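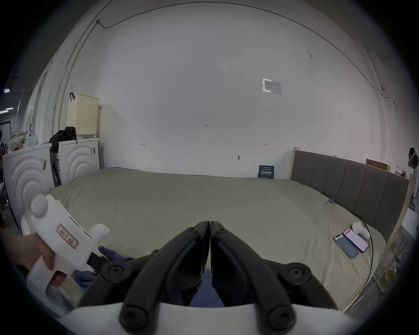
Bimla Dhillon

Pilluslow Open Day

The Pilluslow Open Day is a yearly visiting day at the Pilluslow workshop, where household robotics people let the rest of us in to see how a machine gets taught to do chores. It's held in October. I've gone often enough that the editors of this encyclopedia asked me to write the entry, and I said yes before I'd read the style guide, so you'll have to put up with a bit of "I" in it. (They said that was fine!)

If you're picturing a stage and a shiny humanoid waving at children, adjust downward. The demonstrations are small and close up. Most of them happen in rooms fitted out with ordinary furniture and appliances, and the stars are hand-held grippers, which are robot fingers that a person carries around and works by hand. The person does the chore, the gripper records it, and later on a robot arm with the same kind of fingers gets to learn from the recording.

Background

Pilluslow started as a repair shop for commercial laundry equipment and drifted into automation when a customer wanted something that could pull sheets out of a tangle. The founder, a Mr. Srivastava, never got that machine working to his own satisfaction, but he got interested in why it was so hard, and the shop has been stuck on beds and laundry ever since. His surname is still on the side door, in paint, and regulars call the whole building "Srivastava" when they're giving each other directions.

The open day came later. At first it was for suppliers only. Then families started tagging along, and now anybody can put their name down. The last one I attended drew almost 400 visitors, and the line for the bedroom went out past the coffee urn.

The bedroom

This is the room everyone asks about, so I'll give it more space than the others. It's a bedroom and a laundry squeezed together: a big bed with a khaki-green cover and a gray upholstered headboard, and front-loading washing machines right up beside it. There's a yellow laundry basket on top of one of them. People put their things down wherever there's a flat surface, and in this room the flat surface is mostly the bed, so phones end up on the cover. Look up and you'll find "1.25" written by hand on the wall, with a small red arrow off to either side pointing away from it. I've asked what the number means and had a different answer each time, so I'm leaving it out of the facts.

The demonstrators work with long, curved black fingers on a white base. Flat tips, nearly touching where they come together. Seen from the handle end they look enormous, and I remember being surprised the first time at how delicately they could take hold of a hem. You close them, you lift, you walk your way along the edge of the mattress, you let go. Some people in the room wear a white headset or head strap while all this is going on.

The trial session

Visitors may try the grippers themselves, and you should! You sign in, somebody shows you how to hold the thing, and then you get a turn at straightening a corner of the cover. The usual beginner's mistake is squeezing far too early. I did it, my sister did it, and a retired upholsterer in my group did it worse than either of us — he had forty years of habit telling his hands to go in fast.

Naveen Sisodia runs the sessions and has one piece of advice that he repeats to every group: "Arrive first, then pinch." I wrote it on my ticket. He'll also stop you if you start using your free hand to smooth the fabric, because a smooth patch that the gripper didn't make is no use to the recording. It's a very strange feeling to stand over a wrinkle and be told to leave it alone.

Recordings and what becomes of them

Every trial is saved as a session. The software for sorting them is called Trilter, and it was written in-house. Trilter throws out the runs where the fingers never touched anything, or where the visitor wandered off mid-chore to talk to somebody (guilty). After the last open day the pile stood at 3726 sessions, of which 1265 were kept for training. Naveen considers that a good harvest, given that most of the hands involved had never held a gripper before lunch.

The kept sessions go to Nuler, the arm that lives in the back workshop. You can watch Nuler from behind a rope. It is slow. I've seen it spend so long considering a pillowcase that a child next to me sat down on the floor and ate a whole sandwich. But when it does get hold of a corner, there's a small cheer from the rope, every time, and I've joined in more than once.

What it can and can't do

Flat covers are its best subject. It does all right with towels. Fitted sheets remain a sore point, and there's an old wager between two of the engineers on whether Nuler will manage one before either of them retires. Anything with a long cable lying across it goes badly, so the arm's own bed is kept clear of chargers.

I'm often asked whether this means a robot will be making our beds soon. I don't know. The staff won't be drawn on dates, and I've come to like them for it. What the open day does give you is a real sense of how much is going on in your own wrists when you shake out a sheet.

Reception

The local paper has covered the day a few times, usually with a headline about lazy teenagers. Among visitors the bedroom and the rope get the best comments, and the slide talk gets the worst — it's long, and the chairs are the folding kind. The talk was cut down after complaints, then quietly grew again.

Visiting

Sign-up is by postcard or at the side door. Sessions in the bedroom fill first, so ask for one as soon as you arrive and do the slide talk while you wait. Wear sleeves you can push up. Bags go on the shelves by the entrance, and the staff would rather you didn't sit on the bed, however long the line has been. Children can try the grippers if a grown-up stands with them. Parking is behind the building, next to the old loading dock, and the coffee is free until it runs out.

Entry last revised Feb 10, 2022.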